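Sólveig Bisgaard
28 January 2025

Small update on the gripper build, for those who asked me. I will write it in several posts, I am slow in English and I like to check my words.

1/ The second pair of hand-held grippers is finished. Same body as before, new yellow fingers. The fingers have a long slot through them, so they bend a little when they close. The first ones had no slot and they were too stiff for thin cloth.

2/ One finger takes 171 minutes on my printer. I printed many bad ones before I understood that the filament was old. Azlan Chin from the Hashmi workshop gave me the rest of his spool and the problem was gone the same evening. Thank you Azlan!

3/ The trigger is still the part I like least. The spring comes from a cheap clothes peg and it is too strong. After 25 minutes of folding my thumb hurts. I ordered softer springs from Altamex, they should come next week.

4/ For cloth I work on the floor, on the tatami. On a table the sleeves fall over the side and pull everything with them. Thin knit is the hardest for me. It wants to stick to the layer under it, and then you pick up two things when you wanted one.
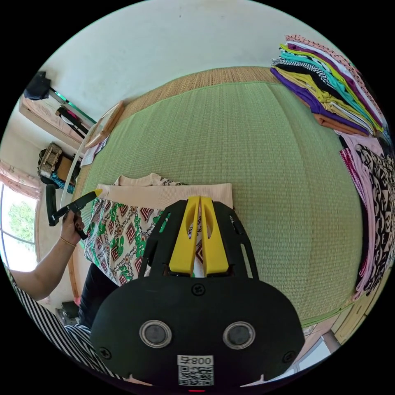
5/ My rule for now is to go in low with one finger almost flat on the mat, close slowly, and lift only a little before I move sideways. If I lift first, the collar slips out. Printed cotton is much easier, even a child could do it.

6/ Somebody asked about weight. One gripper is 472 grams with everything on it. I would like to have it under 400, but then I must make the body again and I don't want to do this before April.

7/ Screws: please use the black M3 ones and not the M2.5 from the first parts list. I made a mistake there. The list on the Cillis page is corrected now. If you printed the old body, you can drill the holes a bit wider — go slowly, the wall is thin.

8/ Next I want to try rubber on the finger tips. I have two kinds here, one from a bicycle tube and one from a kitchen glove. The glove one holds better but it tears.

9/ Files for the slotted fingers are in the Saltisari folder, version 22. Tell me if the link doesn't open for you, last time I forgot to make it public.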